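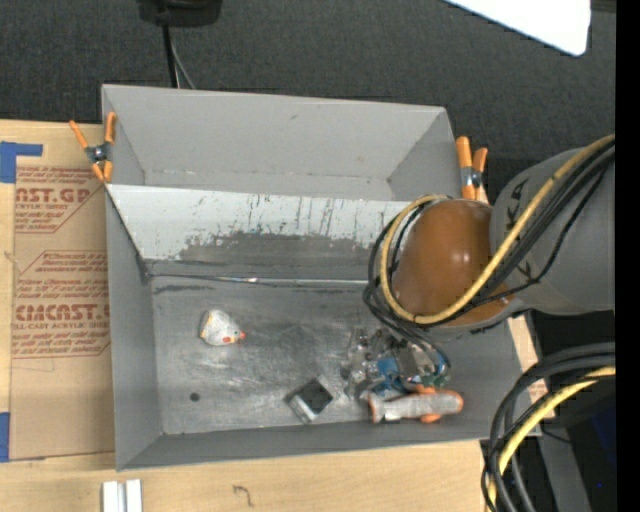

Bandeja metálica de dos compartimentos, con el fondo ya rayado por el uso.

Boletín > Vida de barrio > Ludoteca

La ludoteca cambia de horario y de normas de préstamo

La ludoteca de la calle Giner reabre en febrero con horario nuevo y con unas normas de préstamo algo distintas de las que venían funcionando. Resumimos los cambios para las familias socias y para quien esté pensando en apuntarse.

El horario de tarde pasa a ser de cinco a ocho, de lunes a jueves. Los viernes se cierra al público y se dedica el día a limpiar y reparar. Los sábados se abre solo por la mañana, de diez a una y media. Quien tenga juguetes en casa con fecha de devolución en viernes puede traerlos el sábado sin recargo.

La cuota anual queda en 23 euros por familia, sin importar el número de hijos. Las familias que ya pagaron la cuota anterior no tienen que abonar nada hasta que les venza. Se puede pagar en el mostrador, en efectivo o con tarjeta. Por ahora no se admite el pago por teléfono.

El catálogo tiene 800 piezas entre juegos de mesa, construcciones, muñecos, puzles y juguetes de arrastre. De ellas, 66 son nuevas y proceden casi todas de la donación que hizo la papelería Cilton al cerrar su local. Hay bastantes juegos de cartas y dos cocinitas grandes que no se prestan, se quedan en la sala para jugar allí.

Préstamo. Cada familia puede llevarse tres juguetes a la vez durante dos semanas. Antes eran cuatro, pero los puzles se contaban aparte y eso daba lugar a confusiones en el mostrador. Ahora todo cuenta igual. La renovación se puede hacer una vez, en persona o por teléfono, siempre que no haya otra familia esperando el mismo juguete. Los juegos con más de 200 piezas se prestan solo una semana y se revisan al devolverlos, con la familia delante. Banafsheh Rahimi, que lleva el mostrador de lunes a miércoles, pide que se traigan con tiempo y no a las ocho menos cinco.

Piezas perdidas. Si falta una pieza pequeña (un dado, una ficha, una carta) basta con avisar. Se anota en la tapa de la caja y se busca recambio. Si falta una parte sin la cual no se puede jugar, la familia tiene un mes para encontrarla o traer un juego equivalente, que puede ser usado. No se cobran multas.

Limpieza. Varias familias han preguntado cómo se limpian los juguetes entre préstamos. Los de plástico duro se lavan con agua templada y jabón neutro, se aclaran y se dejan escurrir hasta el día siguiente. Los de madera se repasan con un paño húmedo y se secan enseguida, sin sumergirlos. Los peluches y la ropa de muñeca van a la lavadora en una bolsa de malla, en programa frío. Las cajas de cartón se limpian con un paño seco. Los juguetes con pilas se devuelven sin ellas.

Rogamos que no se usen lejía ni toallitas perfumadas en casa antes de devolverlos. La lejía deja marcas en la pintura y el olor de las toallitas tarda mucho en irse, sobre todo en los muñecos de goma. Si un juguete se ha manchado mucho, es mejor traerlo tal cual y decirlo.

Reparaciones. Parviz Bagheri y Chibuzor Haruna siguen con el taller de los viernes, ahora en el cuarto del fondo, que tiene mejor luz. Arreglan ruedas, bisagras, cremalleras y costuras. No arreglan juguetes electrónicos, salvo que el problema sea el contacto de las pilas. También aceptan juguetes particulares de los socios si hay hueco, previa nota con el nombre y un teléfono. Hace falta cola blanca, hilo fuerte y tornillos cortos de cabeza plana; quien tenga en casa y no los use, que los deje en el mostrador.

Donaciones. Se recogen los sábados. Solo juegos completos y juguetes en buen estado, limpios y con la caja si la conservan. No se recogen peluches grandes ni bicicletas. Los libros infantiles se pueden llevar directamente a la biblioteca de la plaza Jafarzadeh.

Tardes de juego. El primer jueves de cada mes, a las seis, Ardalan Sadeghi enseñará un juego de mesa para niños a partir de ocho años. En febrero toca Plurnia, de cartas y tablero, con partidas de tres cuartos de hora. Hay sitio para doce. Se reserva en el mostrador y los menores de diez años tienen que venir con un adulto que se quede.

El inventario está colgado en el tablón de la entrada, con fecha de 16/12/25. Si alguien ve que figura como prestado un juguete que ya devolvió, que lo comente en el mostrador y se corrige en la ficha.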